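From: Hedvig Torvik
To: household-list
Subject: Re: [household] Power strips and the hall drawer

On Monday, Maya Nasrallah wrote:

> I finally emptied the hall drawer and it is nearly all power strips,
> cube outlets and extension cords. Some of the cords are tied up, some
> are just wadded in there. A few have no markings left that I can read.
> Two questions for the list. Do you keep the short ones, or does
> everybody just use the long ones and hide the slack? And how do you
> wind the cords so they don't come out of the box in a knot? I have
> tried wrapping them around the strip itself and I don't like what it
> does to the cord where it goes in.
>
> Maya

Maya,

Keep the short ones. I use them more than the long ones, mostly on the desk and on the shelf by the router. A long cord on a desk ends up on the floor behind it, and then it collects dust and gets caught in the vacuum.

I would stop wrapping the cord around the strip. You are right about the spot where it goes in. The bend is too tight there and it is the first place the jacket cracks. Two of mine went that way, both Ralent, both out of warranty by the time I noticed.

What I do now is lay everything out on a table before I put any of it away. Block outlets and flat strips in the middle, cords stretched out so I can see the whole length. I run each one through my fingers and look at the plug. If the prongs are bent or the jacket has a nick in it, it goes to the electronics recycling. Same with anything where I can't read the rating. I know some people on here will say that's wasteful, but I don't want to guess.

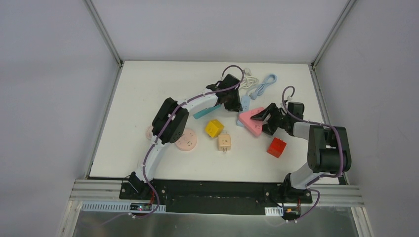
Then the winding. I fold the cord back and forth in long flat passes, a bit longer than my hand, and leave the plug sticking out at one end. One tie around the middle, not too tight. Cloth hook-and-loop is fine. I bought a roll from Nendico two years ago and still have most of it. Rubber bands dry out and leave a mark, and wire ties can cut into the jacket if you pull them hard.

Long bundles also stack better than round coils, at least in a drawer. For the heavy outdoor cord I still do a big loop and hang it on a hook in the garage.

On storage - I have the blocks in one Jikska box and the flat strips standing on edge in another, with the tied cords lying on top. The lid has a strip of tape with the lengths written on it. I used to sort by color and gave that up, as it told me nothing when I needed a certain length.

One thing I'd like to hear from others: has anybody replaced the plug on an older strip, or is it not worth the trouble? I have a Løken with a good body and a bad plug, and I keep moving it from box to box.

Hedvig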